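Chapter 6
Learning to Hand Things Over

When I first started teaching two-armed robots, I thought the hard part would be the arms. I had two of them, a simulated table and a great deal of confidence. Then I spent most of January watching them miss things, and came round to Ayane Oshima's view that the hard part is deciding what each arm should look at.

So this chapter is about looking. We'll use the method I know best, which we called Rindlow after we'd run out of sensible names. You show the simulator how a job is done, 425 times in our case, and train one policy on views from the wrist and from above the table. A wrist view can be nearly all tabletop, with just a pair of fingertips poking in at the bottom, and the policy still has to choose a move from it.
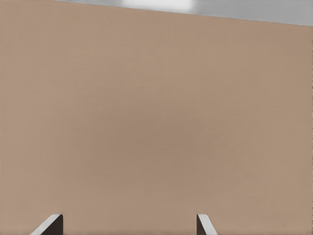 6.1 Which arm goes first?

Let's start with a small box on a big brown table. Both grippers are empty, and the box is nearer the left arm's gripper than the right's. You and I would use the nearer hand without a thought, but a policy has to pick that habit up from the demonstrations — and it picks up our bad habits just as happily. 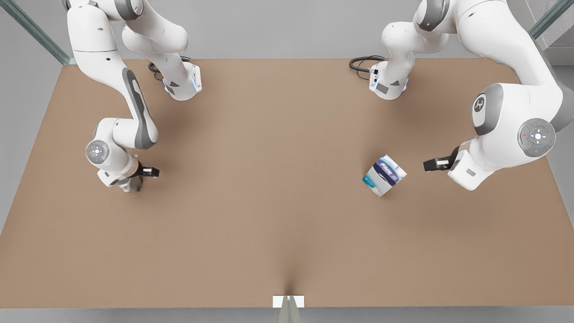 Dilruba Debnath tested this for us over 600 trials, moving the box a little each time. With both views, the policy chose the nearer arm in all but 13 of them. Take the overhead view away and it dithered terribly, sometimes sending both arms at once! I was rather fond of those runs, but they made for an awkward results table.

We'll come back to the dithering in 6.3. Before that we need a fair way of scoring a choice, so have a pencil handy and draw yourself a table with two arms on the far side.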